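From: Benedek Szilágyi
To: dumotura-users
Date: 14 November 2023
Subject: Re: Open day, folding cell

Margit Kocsis wrote:
> Will the two-arm cell run on the open day, or only the Lindemann
> line? And what cycle limit do we set?

Both. The folding cell is on the wooden table by the entrance, with the blue cloth as the demo item. Limit is 200 cycles, then a joint check. Gripper force stays at the Faltia default. Jolene has the stop button.

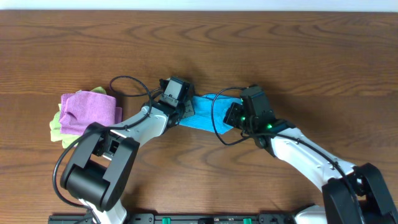
Trajectory log goes to the shared drive at 600 samples per cycle. Please don't change the wrist offsets before the visit in March.

Benedek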